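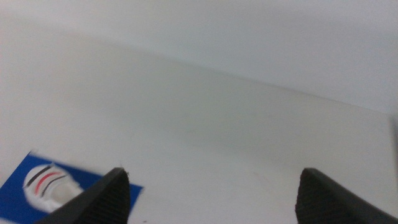

An open two-finger gripper and a blue printed card on a white work surface at the Delorme plant in Plirkside.

PLIRKSIDE, 23/06/2020 - Packaging firm Delorme has moved card insertion on its mail-order line to robot arms, ending a job done by hand at the site since the line opened. Seven arms supplied by Prindosano are now in service on the day shift. The night shift will change over in September.

The task consists of picking a single printed card from a flat surface and placing it face up in an open box before the lid is closed. Cards vary in size and stock from one customer to the next. Suction cups were tested first and dropped after they lifted two thin cards at a time. The current setup uses a pair of textured fingers and a small camera mounted close to them.

Cycle time per card is 9 seconds. Experienced hand packers are faster over short runs, the company said, but the arms hold the same rate through a full shift. Cards that lie flush against the surface remain the most common cause of a stop. After a failed pick the arm opens, backs off and tries again, then calls an operator.

Nearly 40 people worked on insertion under the old arrangement. Delorme said no permanent posts have been cut. Most of the group has transferred to returns and kitting, and five have been trained as cell operators, a grade with a higher hourly rate. Operators clear stops, load card stock, clean the fingertips and approve the first box of each order. Temporary contracts on the line that ended this spring were not renewed.

The Tusirier union local, which represents hourly staff at the plant, said the operator grade is welcome but that there are too few places in it. It has also asked for a limit on the number of cells assigned to one person. Operators currently cover two each, and stops on both at once have led to missed breaks, according to the local.

Delorme said staffing levels will be reviewed before the night shift changes over. Training for a second group of operators has not been scheduled.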